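Handicapping notes: weight, distance and the Radine mare

I have been asked twice this month to explain how I arrived at a rating for Radine before her last start, so I am writing it down once and will point people to this page.

Radine is a six-year-old mare trained by Borghild Skjelbred at Trarcombe. She had run well over a mile without winning, and in November she was stepped up to a mile and a half for the first time. The market treated this as a stamina question. I treated it as a pace question first, and a weight question second. Stamina came third.

Start with the data. My file holds 3178 runs at Trarcombe, all on turf, all with sectional times I either took myself or copied from the track's own sheets. The older runs were timed by hand from the replay and carry more error, so I give them half the weight of the newer ones. I throw out any run where the horse was eased down in the last furlong, which is a judgment call. Kazue Mizuno keeps a similar file and is stricter on this point than I am. Her numbers and mine usually agree to within a pound, and when they don't, the eased horses explain most of the gap.

The standard way to turn beaten lengths into pounds is a fixed table by distance. Over sprint trips a length is worth 3 pounds. At a mile it is worth less, and at a mile and a half less again. The table works well enough when the race is run at an even pace. It does not work when the first half is slow, as the field finishes in a bunch and the margins shrink. A slow race makes a poor horse look close to a good one. If you feed those margins into the table without a correction, you will overrate everything that finished near the winner.

My correction is simple. I take the time of the last three furlongs as a share of the whole race time and compare it with the median share for that course and distance. If the finish was fast compared with the rest, I stretch the margins before I convert them. If it was slow, I shrink them. The stretch factor is capped, and without the cap a couple of very slowly run races produced numbers that no one could take seriously. I chose the cap by eye. Jaxon Gauthier wrote to say it should be fitted instead, and he is probably right, but I have not found a way to fit it that holds up on races outside the sample.

Radine's three runs before the step up were all slowly run miles. In each one she raced at the back, came wide, and made up ground without getting to the front. The uncorrected figures had her level with the horses that beat her. The corrected ones had her below the winners and well clear of the rest. More useful was her own final split. She was quickest home in two of the three races. In the other she was second quickest, behind Clusska, a gelding who has since won twice at the same trip.

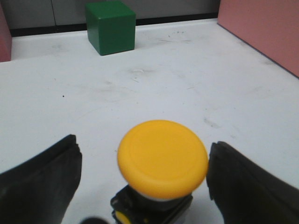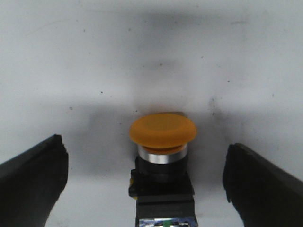 A fast final split off a slow pace does not prove stamina. Plenty of sprinters can do it. What it gives you is an upper limit on the horse's closing speed when fresh, and you then have to guess how much of that will be left after an extra half mile. I look at two things. One is the shape of the split, by single furlongs if I have them. A horse that runs its last furlong slower than the one before, by more than the rest of the field does, has usually emptied out. Radine did not. Her last furlong held up relative to the field in all three races.

The other is breeding, and I use it less than most people do. Radine is by Kawaguchi, who was himself a ten-furlong horse, out of a mare who never ran past a mile. The average winning distance of his runners is longer than a mile, but there are too few of them to lean on. I added a small plus and left it there.

On to weight. She was set to carry 6 pounds less than the top weight. Weight matters more as the trip gets longer, or so the usual tables assume, and the effect in my file is weaker than the tables say. I ran the same regression on races at a mile and races at a mile and a half and the two slopes were close enough that I could not separate them. One problem is that weight is assigned according to ability, so the best horses carry the most and the raw slope comes out with the wrong sign. I get around it by comparing each horse with itself across runs, which cuts the sample badly. I would not defend the result in front of a statistician. I have used it for two seasons because I have nothing better.

Then the pace of the race itself. Four of the nine runners had led at some stage in their most recent start, and two of those had no other way of running. I expected a strong early pace, and that suited a closer. It also meant the race would be a fairer test than any of her miles, so the finishing order should be closer to true ability at the trip. For a horse I had rated above the market, that was good news. For a horse whose stamina I had only guessed at, it was a risk. I widened her range and kept the midpoint where it was.

The pool of ratings went through the usual step after that. I simulate the race 1000 times, drawing a figure for each horse from its range, and count the wins. More draws make the output smoother without making it better, since the error sits in the ranges. Radine came out as second favorite in my list. The market had her fifth.

She finished second, beaten a neck. One of the front runners was scratched at noon, the early pace was only moderate, and she had to come around five horses on the turn. The result is consistent with my rating. It is also consistent with ratings a fair way either side of it, and I don't count a single race as evidence for the method. Over the season the list has done slightly better than the starting price at picking winners and slightly worse at picking the horses that run last. The second part bothers me more. I suspect the model is too kind to horses returning from a long break.

Funmilayo Nwachukwu asked whether the ground should be in there. It is, but only as an adjustment to the standard time for the day, worked out from all the races on the card. I do not carry a separate ground preference for each horse. I tried it and got noise. Most horses have not run often enough on soft ground for the difference to mean anything, and the ones that have are the ones whose trainers already think they like it.

Tatsuya Kudo asked about the draw. At a mile and a half at Trarcombe the start is on a long straight run to the first turn, and I find no effect worth using. Over the sprint course there is one, and it moves with the rail position. I have half a post on that already and will put it up when the rail data for the spring meetings is complete.

Two corrections to the previous post. The standard time I listed for the ten-furlong course was for the inner rail, and the outer rail figure is slower. And in the table of closing splits, the Clusska row was sorted by race time instead of split time. Both are fixed in the current version of the sheet. If you downloaded the old one, replace it, as the ratings tab reads from that table.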